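Notes on the Bedding Collection, June

The bedding portion of the Umberg collection closed in June with 1,203 accepted episodes. As I was responsible for the review of this material, I wish to set down several observations while they are still fresh.

An episode is accepted when the operator completes the assigned task without a restart and the written label agrees with the recording. Cayetano Vidal and Nelly Escobar shared the operating hours, in sessions of 50 minutes. Kauko Aaltonen read every label a second time. His corrections were few, and most concerned the word "straighten," which our operators had used for three different motions. The word has been retired.

We also revised our policy on failed grasps. They were formerly discarded. They are now retained under a separate label – a change that I opposed at first and have come to support.

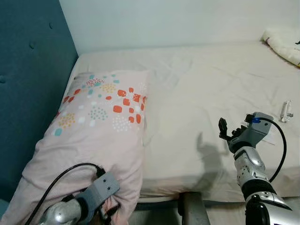 Pillows required more review time than any other item in the set. Fabric does not hold its shape under a grip, and a label such as "grasp corner" covers a wide range of outcomes. With the left arm clamped on the bottom corner, the pink pillowcase gathers and folds around the bracket, while the right hand, fingers slightly curled, is held empty above the sheet. We label each arm separately for such moments, and the second arm receives the tag "free."

Blankets are scheduled next. Bonifacio Aranda has asked for 40 trial episodes before the label list is fixed, and I have agreed to review them myself.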